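Beverage carton

A beverage carton, also called a liquid packaging board carton or simply a drink carton, is a container made mainly of paperboard and used for milk, juice, broth, plant-based drinks and other liquid foods. It is one of the most common forms of household packaging. Once empty, it is sorted in different ways depending on the town, and it is often confused with ordinary cardboard.

Construction

The body of a carton is a single printed sheet folded into a tube, sealed along its length and closed at both ends. Paperboard gives it stiffness. A thin layer of polyethylene on each side keeps liquid in and dampness out. Cartons meant for storage at room temperature usually have a very thin aluminum layer as well, which blocks light and oxygen. Cartons sold from the refrigerator case often do without the aluminum.

Shapes vary. The gable-top carton has a peaked roof that can be opened into a spout. The brick carton is flat at both ends, and its corners are folded into small triangular flaps that are glued down against the sides or base. Slim versions with a narrow top are used for single servings and are often sold with a straight hole or a small cap.

Printing and marks

Most of the surface carries the brand design, but one side panel is normally given over to small print: ingredients, nutrition table, storage advice and the address of the producer. The carton maker's own logo may appear near an edge or corner, apart from the brand of the drink. Short printed codes and a recycling symbol are also common — the symbol shows the type of material, and does not mean that every local program accepts it.

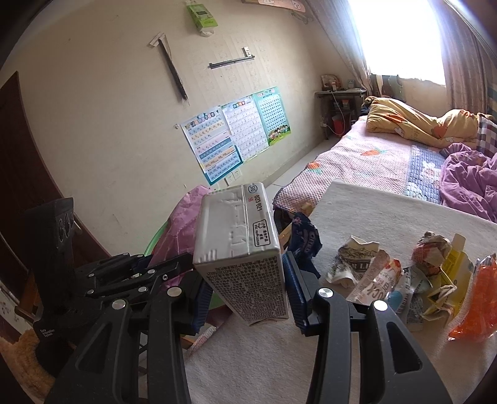 Séverine Masson
Contributing editor, household materials

Among mixed household packaging, a carton with the SIG logo near its top corner can be told from the soft wrappers by its stiff, straight sides. Snack wrappers, such as one printed with the name OREO, are flexible and crumple easily, and are generally handled as a separate material.

Sorting at home

Cartons are emptied, given a quick rinse and flattened. On a brick carton the corner flaps are pulled loose first, after which the body can be pressed flat by hand. Many programs ask that caps be left on. Straws and their thin sleeves go with the trash in most places.

Some programs collect cartons with cans and plastic bottles, others with paper. Flexible wrappers, plastic bags and crumpled paper should not be pushed inside an empty carton, as sorting lines treat the whole thing as one item.

Recycling

At a paper mill, cartons are mixed with water in a pulper, where the paper fibers come away from the plastic and aluminum. The fibers are long and strong, and are used in tissue, paper towels and new board. The remaining plastic and aluminum may be pressed into panels, separated further or burned for energy.

See also: Gable-top carton; Flexible packaging; Paper recycling; Resin identification code

Last revised 2023-05-28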